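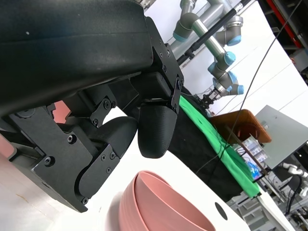
Review: Woka Bench Rules, the card set for shared robot tables
Posted 20/03/2025
Rating: 4 out of 5

I bought the Woka set for our laboratory in Medina, where several arms work close to each other and many people use the same tables. The box contains 16 plastic cards, a pad of check sheets and a thin booklet which explains how the cards were written. Woka calls it "house rules for small robot cells". I have used it since October, so I think I can give a fair opinion.

What the cards cover

Each card treats one subject: start of the day, speed near people, cables, fingertips, objects on the table, emergency stop, and so on. On the front there are a few short rules in large letters. On the back there is a space where you write the values for your own cell. I like this very much. The rules of other people are easy to ignore, but when the speed limit on the card is in your own handwriting, you feel it is yours.

The fingertip card is the best one. It asks you to look at the printed tips before every session, to touch each screw of the linkage with the driver, and to replace the tips after 2,000 grasps even if they look good. I was doubtful about this number. A soft tip and a hard tip surely do not wear the same, and the booklet says nothing about material. We kept the number anyway, and it gave us a habit we did not have before.

The cable card is also useful. Its first rule says that no cable may hang freely through the space where an arm moves. You can see at the top of this page that we have still a thin black one hanging down in front of the green cloth, with the second arm behind it. By the card this is a fault, and I wrote it on the check sheet as a fault. The card also asks for a decision about every open hole in the tabletop: use it, cap it, or mark it on the plan. The round one beside the pink bowl is now on our plan.

What I miss

The set thinks mostly of one arm at one table. When two arms can reach the same place, you need a rule for who goes first, and I found only one sentence on this subject, on the card about emergency stop. I believe it should have its own card. We wrote it ourselves on a blank one (four blanks are included).

The card for objects is too general. "Use only suitable objects" does not help a new student who stands there with a bowl in the hand. Better would be: light, no sharp edge, may fall without damage.

Please note also that the cards do not replace your risk assessment or the manual from the arm's manufacturer. The booklet says this clearly on the first page, but the shop page does not, and I think some buyers will understand it wrong.

Compared with Cokeris

Before this we used the Cokeris wall poster. It is cheaper and it looks nice, but the text is small and you cannot write on it. For a room with visitors I would still hang the poster. For daily work I prefer the cards.

Small things

The ring that holds the cards opens too easily. I changed it for a Wuvari ring from the office cupboard. The check sheets are only in English and use letter size, so they do not fit in our folders. Water-based markers wipe off with a sleeve, so please use a permanent one.

I would buy it again, and I have already asked Woka if they plan a card for two arms. They have not answered yet.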